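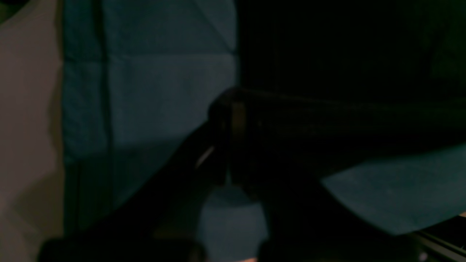
3 min read · 14 replies · Home & Laundry board

Fabric softener: am I the only one who quit?

brinepickle
OK so I stopped using fabric softener in February and I want to hear from people who did the same, because my household is split on this. I grew up in a softener family. Everything smelled like fake lilacs and the bath towels slid across your skin without picking up any water. I thought that was just what towels did!

Then our washer (a Kornex front loader, we've had it forever) started smelling like a pond. I pulled the dispenser drawer out and there was this gray jelly packed up under it. Cleaned it with hot water and an old toothbrush, skipped the softener for a few weeks, and the smell went away. The towels feel rougher now, I'll admit that, but they dry me off.

What are you all doing instead, if anything?

tubsandsuds
Vinegar. Half a cup in the rinse. I buy the big jug and it lasts me ages. No, your clothes will not smell like salad.

Gordo_in_Meltton
Please don't do vinegar in a front loader. I fixed washers for a living and I replaced a lot of door seals for vinegar people. Once in a while, fine. Every load, you're asking for a leak.

tubsandsuds
I've been doing it every load for years and my seal is fine, so I guess we disagree.

Gordo_in_Meltton
Could be you've got a better seal than most. I'm only telling you what I saw.

brinepickle
Now I'm scared of both, thanks guys. What about wool dryer balls? My sister-in-law swears by hers, but they sound like somebody falling down the stairs.

lintqueen
They do sound like that, and I love them anyway. I run four of the Stalleo ones. They didn't do a thing for static though, so if that's what you're after, save your money. What fixed my static was pulling the polyester stuff out early and letting it finish on the rack.

halfdrycotton
Going to be the unpopular one here. I still use softener and I like it! Not on towels, not on gym clothes, but on sheets I want that slippery feeling. I use a third of what the cap says. The cap is way too big, and I think they make it that way on purpose.

lintqueen
Agree on the cap. Same with detergent. Most of the stiff towels I've run into had too much soap left in them.

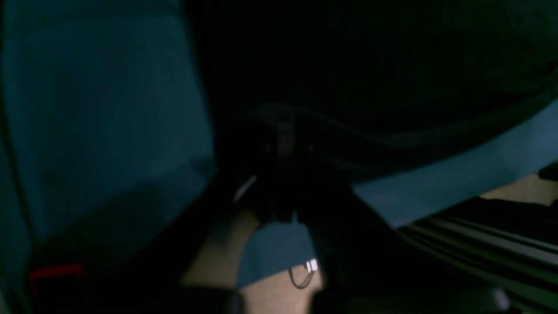 Split from above: spin speed and scratchy towels

brinepickle
Moving this down here so the vinegar fight can have its own space. Somebody messaged me that my spin speed could be the problem. Mine goes from 500 up to 1,000 and I've always used the top one. Is that bad?

Gordo_in_Meltton
1,000 is fine for towels. Shake them out hard before they go in the dryer, that does more for the fluff than anything you can pour in. Knits I'd drop to 500.

halfdrycotton
I do 900 on everything and never think about it.

oldmaplelane
Line dryer here. Mine come off the line like plywood every Sunday and I've decided I like it. Ten minutes in the dryer on no heat takes the edge off if you have company coming.

brinepickle
Ten minutes on no heat I can do. Tried the shaking thing this morning too and there was lint all over my shirt, but the hand towels did come out nicer. Leaving the vinegar alone for now (sorry tubs).

tubsandsuds
Your loss! More for me.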